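Citstead Forums > Kitchen & Table > Lunches
Topic: Does toasting the bread really keep a packed sandwich from going soggy?

sorcha_lenihan
I keep reading that if you toast the bread first, a sandwich made at 7 a.m. will still be fine at noon. I have my doubts. I've tried it for most of October and by lunch I get something that's leathery at the crust and damp in the middle, so the worst of both. Turkey, lettuce, mustard, sometimes cheese. What am I supposed to be doing differently?

petrica_u
You're closing it while the toast is hot. Steam has to go somewhere and it goes into the bread. Stand the slices up against each other like a tent until they're cool, then build.

sorcha_lenihan
I do let them cool. Not in a tent, flat on a plate. Can that matter so much?

petrica_u
Yes. Flat on a cold plate gives you a wet underside in a minute or two. Touch it and see.

Plisinwood
I'm going to be the grump and say toast has nothing to do with it. It's the lettuce. People rinse it, give it one shake and call it dry. Then they lay it straight on the bread. You could toast that bread till it's black and it would still be wet by noon.

traian_preda
Disagree with Plisinwood. I ran both for two weeks, same lettuce, same turkey, toasted and untoasted. Toasted held up better every time. Not a lot better, but better.

Plisinwood
Did you know which one you were eating?

traian_preda
It's toast. Of course I knew which one I was eating.

Plisinwood
Then I'm putting that down as "Traian likes toast."

Safta Vlad
I used to make lunches for a summer program, 32 kids, every morning, and the order of things mattered more to me than the toaster ever did. Mustard on the meat or the cheese, never on the bread. Lettuce in the middle with something fatty on each side of it. We didn't toast at all, there wasn't time, and I didn't get soggy ones back.

sorcha_lenihan
Safta, how long did those sit?

Safta Vlad
Three hours, give or take a late bus. In a cooler.

sorcha_lenihan
OK so that's shorter than mine and cold the whole time. Mine sits in a desk drawer.

Drutis
Turkey in a desk drawer for five hours? Soggy bread is the least of it. Get an ice pack.

sorcha_lenihan
Noted. There will be an ice pack. Can we go back to bread?

Sebastian F.
What kind of bread is it? Nobody has asked. Soft supermarket bread toasts fast outside and stays gummy inside. A slice with a real crust does better in my experience. Also low and slow, setting 2 twice, instead of setting 5 once.

Plisinwood
Twice on 2 is the same as once on 4. I don't believe there's a secret in there.

Sebastian F.
It isn't the same, it rests in between. Try it before you roll your eyes.

Plisinwood
Fine. Tried it. 300 seconds in total both ways, on a 900 watt toaster. The double one was a bit drier in the middle. I'd call it a small difference and I wouldn't get up earlier for it.

petrica_u
That's the closest thing to "you were right" I've seen from you on this board.

Plisinwood
Don't get used to it. Still the lettuce.

Drutis
Has anyone considered packing the lettuce in its own bag and adding it at lunch? This thread is 26 posts of people avoiding the obvious.

traian_preda
I've considered it and I don't want to assemble food at my desk with mustard on my fingers.

Safta Vlad
Put the mustard on at home and only bring the leaf. One leaf in a paper towel. It isn't surgery.

sorcha_lenihan
All right, here's the plan. Cool the toast standing up, mustard on the turkey, lettuce blotted properly and kept separate for the first week, then inside the sandwich for the second. If there's no difference I'm going back to plain bread and blaming all of you.

Plisinwood
Blot both sides of the leaf. Crinkly kinds hold water in the folds, and a quick wipe doesn't get it.

Sebastian F.
And leave it in the toaster until you're ready for it. Adding a picture, same ingredients minus the turkey.
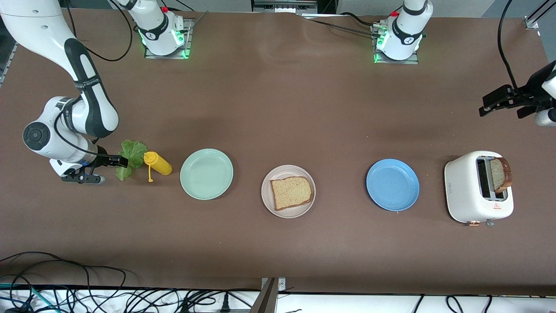 Lettuce, mustard, one slice on the plate and one in the toaster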